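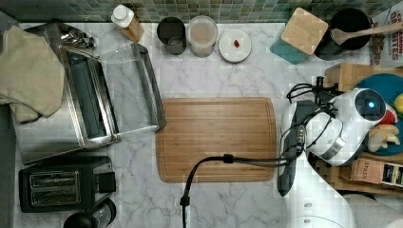

Oiling cutting boards: how often, and with what?

grainwise
Posted 27 May 2018
My brother-in-law oils his cutting boards every Sunday, like a man attending church. I have oiled mine once, in January, and it seems fine. He says it's "dying inside." Who's right? Also he uses the Galli board cream, which costs more than my board did.

holley_st
Once a month if you cook a lot, less if you don't. Plain mineral oil from the drugstore, in the laxative aisle. The cream is mineral oil with some beeswax and a nicer label. Your brother-in-law is moisturizing a plank.

Cosimo Ferraro
I'll defend the plank. I've had an Orkside maple board for years and it gets oil every week without fail. No cracks, no smell. My sister bought the same one, never oiled it, and now it rocks on the counter like a little boat.

holley_st
Did your sister put it in the dishwasher?

Cosimo Ferraro
She may have put it in the dishwasher.

holley_st
No further questions.

tilegrout318
Bamboo is a different animal (a grass, if we're going to be like that). It doesn't drink oil the way maple does, so you wipe half of it back off the next morning. What bamboo hates is standing water in the groove. Dry it on its edge and you can argue about oil later.
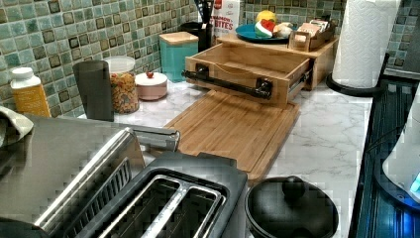

Board flat on the counter, cereal back by the tiles

grainwise
I like those tiles. What's the rule for marble, do you oil that too?

tilegrout318
Please don't. Marble gets a stone sealer, and only if it's real. Drip some water on it and see if it goes dark after a few minutes. If it just sits there, it's either sealed or it isn't marble, and in both cases you can go back to your sandwich.

Jhosep Zapata
Going to disagree with pretty much everyone. I do walnut oil. It dries hard, mineral oil never does, and a board that's always slightly greasy picks up onion and holds a grudge. Three thin coats a day apart, then leave it alone for a few months.

Cosimo Ferraro
And the guest with the nut allergy?

Jhosep Zapata
Eats off a plate.

holley_st
That isn't how allergies work, Jhosep. Tung oil if you want something that cures – the pure stuff, read the can, because half of what's sold as "tung oil finish" is varnish in a costume.

Jhosep Zapata
Fine, tung for company.

tilegrout318
One more from the same kitchen, with the board in it again. I'd sand before oiling if yours has gone fuzzy. 220 grit, with the grain, wipe it damp, let it dry, sand again.

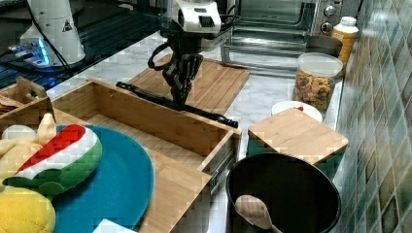
Board on the marble, drawer open, lunch is plush watermelon

grainwise
Update: told my brother-in-law what was said about the cream. He has ordered a second jar. I bought the laxative kind and the cashier was very kind about it.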